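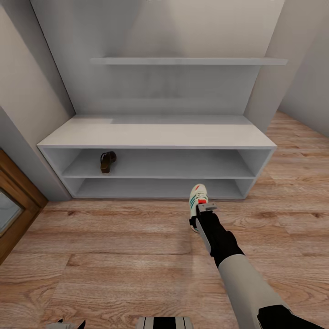
Does decluttering save you money?

For most people it saves very little, and in the first year it may well cost more than it brings in. Selling your old things pays less than you expect, the bins and baskets cost more than you expect, and some of what you get rid of will have to be bought again.

I've been wanting to write this one since December, when my sister gave me a membership to the Stundale method as a present. If you haven't run into Stundale, it's an email course. You get a lesson every morning at six, a checklist to print, and a chirpy little note about how much lighter you must be feeling. The sign-up page says that a clear home "pays for itself." I read that line a few times and could not work out who was supposed to be paying whom.

So I kept receipts. I'm that kind of person, sorry. I wrote down what I spent, what I sold and what I ended up replacing, and I'm going to go through it here in the order it happened, with the warning that this is one household in Trurnville and your closets are your own business.

The selling part

Lesson one tells you to make a pile for selling and to think of it as found money. My pile took up most of the guest bed. Two winter coats, a bread machine, a stack of board games, a set of hand weights, a desk lamp I never liked, a lot of shoes and more kitchen stuff than I care to admit to.

I listed the good things online. The coats went fairly quickly. The bread machine got a great many messages, most of which asked whether it was still available and then went quiet when I said it was. One man wanted me to meet him at a gas station at ten at night. Another wanted to trade me a fish tank. I sold the machine in the end for less than I'd asked, to a woman who beat me down on my own porch, and good for her.

Then there's the part that never gets into the success stories. I took photos. I measured things. I answered messages at dinner. I drove a box of board games across town to save a buyer the trip and the buyer wasn't home. If I had put a price on those hours, even a low one, the whole pile would have been a loss.

The total came to 80 dollars after gas. I'm not sneering at 80 dollars, it's a decent run to the grocery store. But the lesson had told me to expect "a vacation fund," and I'd like to know where these people go on vacation.

What didn't sell went to Yazdani, the thrift store behind the post office. They were nice about it, though they turned down the weights and the lamp. They turn down a lot these days. The clerk told me they get so much dropped off in the new year that they pay to have the leftovers hauled away, which puts a dent in the warm feeling you're meant to have as you drive off. I don't blame them at all. I do wonder about a course that tells thousands of people to do the same thing in the same month and calls it giving back.

The containers

Week two, the tone of the emails changes. Up until then everything has been about letting go. Now it turns out you need things. You need matching bins for the pantry, dividers for the drawers, slim hangers, a label maker and "a proper landing spot" for mail, keys and shoes. At the bottom of each email there is a link, and the link goes to Gillach, the storage company. I'll let you draw your own line between those two dots. Mine is quite straight.

I resisted for a while and then I caved. The pantry bins do look good, I'll give them that. You pour the rice out of a bag that has the cooking times printed on it and into a clear box that does not, and then you stand there at supper time trying to remember how much water. I now have a strip of cardboard cut from the rice bag taped inside the lid.

I spent more on storage than I made from the pile. I spent more in one order, in fact. And that order did not include any furniture, which is where the real money goes if you follow the course all the way to the end. Their "complete entryway" bundle was 810 dollars on the day I looked. You could buy an awful lot of bread machines from me for that.

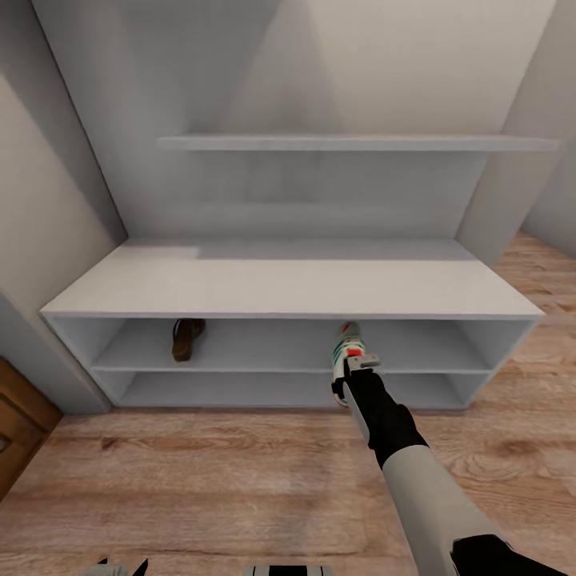
A friend asked me whether I was being unfair, and whether the point of all this was ever supposed to be money in the first place. Fair enough. People clear out their homes for all sorts of reasons that have nothing to do with a bank balance. They're moving. Someone has died. There's a baby coming and the room is full of golf clubs. Or they're just tired of it, and want to open a cupboard without something landing on a foot. Those are good reasons and I wouldn't argue with any of them.

My quarrel is with the sales pitch. The minute somebody tells me that a thing pays for itself, I want to see the sums, and the sums in this case are always the same three. You'll make money selling. You'll stop buying duplicates. You'll want less stuff in the future. I've dealt with the first. Let me have a go at the others.

The duplicates

This is the one with some truth in it. I did find that I owned several rolls of packing tape, and it's a fact that I own them because each time I needed tape I couldn't find the last one. Same with batteries and same with birthday candles. Now that they're all in a drawer together I should stop buying them for a good long while.

But think about what those things cost. Tape, batteries and birthday candles. To get my storage order back in packing tape I would need to be running a warehouse. The expensive things in a house are not the things people buy twice by accident. I have never once come home with a second water heater.

And against that you have to set the things you get rid of and then need. I kept a list of those too. By spring there were seven items on it, and the one that stung was the hand mixer. I hadn't used it in a year, so by the rules of lesson four it was out. Then my nephew's birthday came up, I tried to do the frosting with a whisk, and I went and bought a new mixer that isn't as good as the old one. I also replaced an extension cord, a muffin pan and a raincoat. None of it was a disaster. All of it cost money, and I haven't seen a line for it on any checklist.

The standard answer is that you can borrow what you don't own. I live next door to Fatima Danladi, who is as generous as anyone I've met, and she has said more than once that I can use her ladder whenever I like. What I notice is that this works only because Fatima kept her ladder. A street where every house has followed the course would be a street with no ladder on it.

Wanting less

I can't prove this one either way. The claim is that after you've seen all your junk in a heap, you lose your taste for shopping. I did feel that for a bit. The heap on the guest bed was a sobering sight, and I stayed out of stores for a while after.

Then it wore off. There was space on the shelf, and space on a shelf has a pull to it. My husband, who took no part in any of this and watched it all from behind his coffee, pointed out that I'd brought home two new cookbooks since making room for them. I said they were different. He asked how. I'm still working on that.

I've tried to find a decent study showing that people who clear out go on to spend less, and I haven't turned up anything I'd trust. Mostly what you get is surveys run by people who sell boxes, asking customers whether they're happy with their boxes. If you know of something better, send it along and I'll read it properly.

What I'd do instead

If you want a tidier house, tidy it. Use shoeboxes and the jars you already have for a couple of months before you order a single bin, and see what you reach for. Give away the stuff that's easy to give, and ask the thrift store what they want before you load the car. Sell only what would bring in enough to be worth an evening of messages. Keep the mixer.

And if a course sends you shopping in the second week, look at where the link goes. I canceled my membership last month, by the way. It took 3 emails and a phone call, and they sent me a coupon for drawer dividers on the way out. It's stuck on the fridge. My sister thinks I should use it before it runs out, and she may get the dividers for her birthday.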